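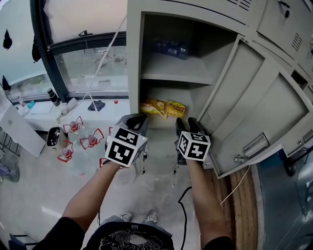 *The locker task, worked with a pair of hand-held grippers.*

# Call for participants: Flonen student project, Kirnis Robotics Club

The Kirnis Robotics Club is looking for 30 people to take part in its student project, Flonen. You don't need to be a member of the club, and you don't need to know anything about robots. You do need two hands free and some patience with a locker door.

Flonen is a project about everyday tasks that a two-armed robot could learn from people. Participants hold a gripper in each hand and carry out a short task with them, again and again, while we record. The recordings are then used by the students on the project to train and test a control program for our arms. We have plenty of recordings made by club members, but we all hold the grippers in much the same way by now and we need people who don't.

## What you would be doing

The main task this term is the locker. You stand in front of it with the door open and use the grippers to reach into the compartment, take hold of an item and bring it out, then put it back for the next run. The items are ordinary ones such as snack bags, and we move them between the upper and lower levels from one run to the next.

Each gripper carries a white cube with black-and-white markers on it. The markers let our software work out where the gripper is and which way it is turned. Please keep your fingers and sleeves off the cubes while you work – a covered marker usually means the run has to be done again.

A session goes like this:

1. You read the information sheet and sign the consent form.
2. A club member shows you how to open and close the grippers, and you practise on the bench.
3. You do the locker task in blocks of 20 minutes, with a break after each block.
4. You fill in a short form on what was awkward.

We ask each person to come to four sessions. They don't have to be in the same week. If you can only manage one, write to us anyway and we will put you on the reserve list.
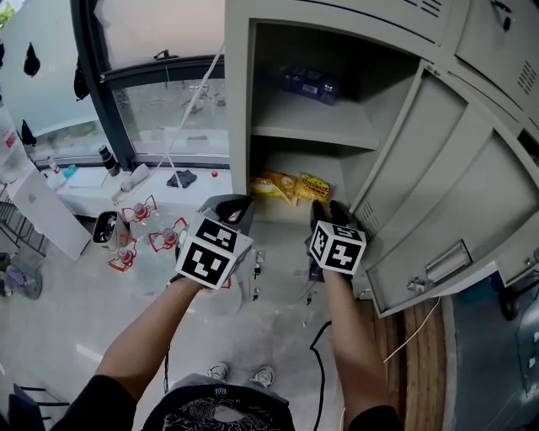
*Both grippers up at the open compartment. Short sleeves are fine, loose cuffs are not.*

## Who can take part

- You must be 18 or over.
- You should be able to stand and hold your arms out in front of you for a few minutes at a time. The grippers aren't heavy, but you will feel them in your shoulders by the end of a block.
- Left-handed people are especially welcome. We had very few in the February round.
- Students from any course may apply, and so may staff.
- If you wear glasses, wear them.

Anyone with a current wrist, elbow or shoulder injury should sit this round out. If you use a wheelchair or would prefer to work seated, tell us when you apply and we will arrange a session at the bench task instead, which uses the same grippers and a table-height tray.

## Where

Sessions are held in Room 1803 of the Botha Building, Pristeck College. The lift goes to the floor. Ring the bell outside the room, as the corridor door locks itself. There are cables on the floor in the work area, so flat, closed shoes please. Bags and coats can be left by the entrance.

## What you get

We can't pay a fee. Participants who finish all four sessions get free club membership for the next academic year and a place on the autumn beginners' course, where you build and program a small gripper of your own. Tea and biscuits are provided at every session. Students on the engineering foundation course can count the time towards their practical hours – ask your tutor to sign the slip before you start, not afterwards.

## Your recordings

We record the view of your hands and arms, the position of the grippers and the time each run takes. Faces are not needed, and if one gets into a recording we delete that part. Recordings are stored under a number and not under your name. You may stop at any point without giving a reason, and you may ask for your recordings to be removed up to the end of term.

## How to apply

Send a short message to Lungile Van Wyk, project lead, through the club page, or leave a note in the Kirnis pigeonhole on the ground floor of the Botha Building. Please include:

- your name and how we can reach you
- which hand you write with
- the times of day that suit you
- whether you have used a gripper or robot arm before (either answer is fine)

Places are filled in the order messages come in. You will get a reply with a choice of session times and a copy of the information sheet.

Notice posted 1 May 2025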